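News > Company Announcements > Home & Living

Clireo Opens Its Linen Care Library to Everyone, With 426 Free Guides for Keeping Household Fabrics in Use Longer

5 min read

Clireo, the home textile company best known for its bath and bedding lines, announced today that its Linen Care Library is now open to the public at no cost. Until this May, the library was something only registered customers could reach, and they had to go digging through their account page to get there. Starting now, anybody with a stack of tired towels and a few minutes to spare can look up how to wash them, dry them, mend them, fold them and put them away, whether or not they have ever bought a thing from us.

The library holds 426 guides written by our own product and customer care teams. Some are as short as a paragraph (how to get a pillowcase right side out without losing your patience) and some run quite a bit longer, like the much-loved guide to rescuing towels that have gone stiff. They cover cotton, linen, wool, bamboo blends and the kind of mystery fabric that turns up in the back of a closet after its label has faded away to nothing.

"We have been answering these questions by phone and by letter for as long as I've worked here, and I've worked here a good long while," said Verna Lindgren, head of customer care at Clireo. "People would call about an order, and by the end of it we'd be talking about their grandmother's tablecloth. I loved those calls, I still do! But it always bothered me that the answer only went to the one person on the line. Now the whole neighborhood can have it."

How the library came together

The project began with a customer survey that drew 3,941 replies, far more than the team had prepared for, and many of them came with extra pages. People wrote about guest towels they were afraid to use, fitted sheets that had never once been folded properly, and fabric softener they had been pouring in out of habit. Xiomara Pruitt, who leads the Clireo editorial team, read the replies with her colleagues over the course of a winter and sorted them into the 9 sections that visitors will find on the site.

"I went in thinking we'd be writing mostly about stains," said Pruitt. "And yes, there are stains, there is a great deal of gravy in there. But what people really wanted to talk about was storage. They have nice things and they don't know where to put them, so the nice things end up squashed at the bottom of a cabinet, smelling a little stale, and nobody gets any joy out of them."

Storage is now the largest section of the library. It walks through shelves, drawers, baskets and open bins, with plain advice on airflow, on rotating sets so the same two towels don't do all the work, and on making sure everything is fully dry before it goes away. Readers with small bathrooms will be glad to hear that there is a good deal on rolling, a favorite of the team's because it lets you pull out one towel without toppling the rest. 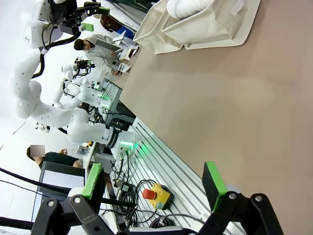 New partners and a new repair section

Clireo is also very pleased to welcome two partners to the project. Trendura, a maker of sewing notions, has helped write a new repair section covering frayed hems, pulled loops and worn corners. Polák, a family-run weaving mill that has supplied Clireo with table linens for many years, has added a set of guides to caring for pure linen, including a wonderfully patient one on ironing napkins while they are still a bit damp.

"Linen gets better if you let it live a normal life," said Vaughn Dunleavy, who manages the partnership at Polák. "Wash it, hang it up, put it back on the table. We see people saving a cloth for a special dinner that never quite comes around, and we'd so much sooner see it with a few wine rings on it."

The repair section assumes no sewing experience at all. It starts with threading a needle and goes at a gentle pace from there, and each guide lists what you will need before you begin.

Using the library

The Linen Care Library can be found through the main menu of the Clireo website. No account is needed and there is nothing to download. Every guide can be printed, and teachers, libraries and community groups are welcome to hand out copies as they like, as long as the text is left as it is.

Readers who can't find what they're looking for may send in a question using the form at the foot of any guide. Jalen Blackwood and the care team read every one, and new guides will be added through the year as questions come in. A section on quilts and heavy blankets is already being written.

About Clireo

Clireo designs and sells towels, bedding and table linens for everyday homes. The company works with a small group of mills and offers care and repair advice on everything it makes.

Media contact

Leilani Thibodeaux, Press Office, Clireo
Interviews with the editorial and customer care teams are available on request, mornings preferred.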